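The Cusdale Cup

Quarter past six and the minibus was late. Good. Laiba needed it late.

"Cups," she said. "Where are the cups?"

"One's out," said Asif.

"One."

"You said start laying. I started."

She'd had the whole afternoon. She'd had since November, if you were going to be like that about it, and Noelia was. Noelia had sent a list. Tables wiped, bowls out, something hot, something sweet, clear the shelf. The shelf! Laiba had looked at the shelf at two o'clock and gone to peel onions instead.

It was Ghazal's shelf, that was the trouble. Ghazal Mazandarani had run the Cusdale chess club out of the back of her own café for 14 years, fed every child who came through it, and gone off in the spring to live with her sister up the coast. She left the keys, the recipes, and the shelf. Trophies. Papers she might want. A jar of snacks for whoever lost. And the round things, the plush things, one for each year the juniors got past the first round, though there'd been some bad years and there weren't many of them.

"Noelia says bin the toys," Asif said. He was reading it off his phone. "She says it looks like a nursery."

"Noelia can come and bin them then."

"She's on the bus."

"I know she's on the bus, Asif."

Onions catching. She ran. Turned it down, scraped the bottom, ran back, wiped her hands on the wrong cloth. He'd put a bowl out on the front table and a spoon and a fork, crooked, and was standing there as if it was a finished job.
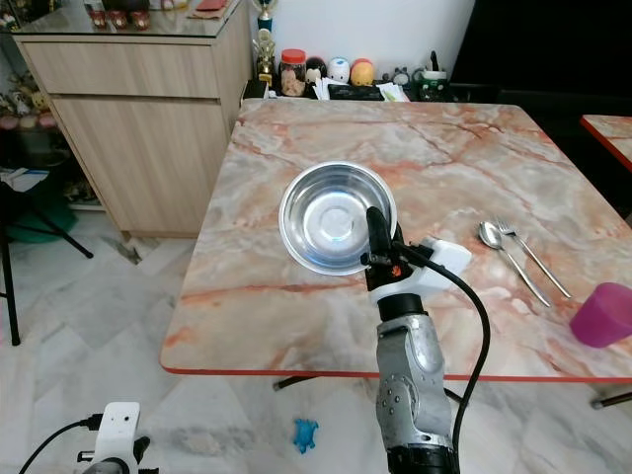
The front table, with Ghazal's shelf behind it.

"Straighten those," she said.

"They're fine."

"They're diagonal."

"It's soup, who's going to look."

She straightened them herself. The marble top was cold under her wrist. She had learned the Dhanial opening on this table, which wasn't a real opening, only what Ghazal called it when you moved the wrong knight and pretended you'd meant to. Eight years old. Lost in eleven moves and got a handful out of the jar with the red lid, and came back the next week and lost again, partly for the snacks.

"What's the money," said Asif.

"What money?"

"Tonight. For the heating."

"We need 2,709. We've got 514." She had it by heart, it was on the back of her hand in biro too. "Gadetti's are matching whatever we take on the door, so. Eat slowly and look poor."

He laughed. Then he went over to the shelf and stood looking at it with his hands in his back pockets.

"Which one's hers?"

"Which what?"

"Which trophy did she win. Herself."

Laiba opened her mouth and found she didnt know. The gold one with the little figure on top had always been there. So had the blue and gold one. You didn't ask, you were a child, they were just up there like the ceiling.

"Ring her," said Asif.

"I've got soup on."

"I'll do the soup."

"You'll burn the soup."

But she rang. Four rings, five. Then the click and a telly very loud and Ghazal shouting at somebody to turn it down.

"Is it the boiler?" said Ghazal.

"No. It's, um. Which of the trophies is yours?"

"Mine? None. Aitana Moya won the tall one, and she cried because she wanted the bicycle. The other came with the shelf." A pause. The telly went off. "Are you throwing things away?"

Laiba looked at the black and white one, at the white one with its blue face. The orange and yellow one.

"No," she said.

"Noelia wants to."

"Yes."

"Tell her the jar is for losers and she may have two."

Headlights went across the wall. Doors, feet, teh whole junior team talking at once in the yard, and Noelia's voice on top of them asking was it open, was anybody in.

"Got to go," said Laiba. "Asif! Bowls!"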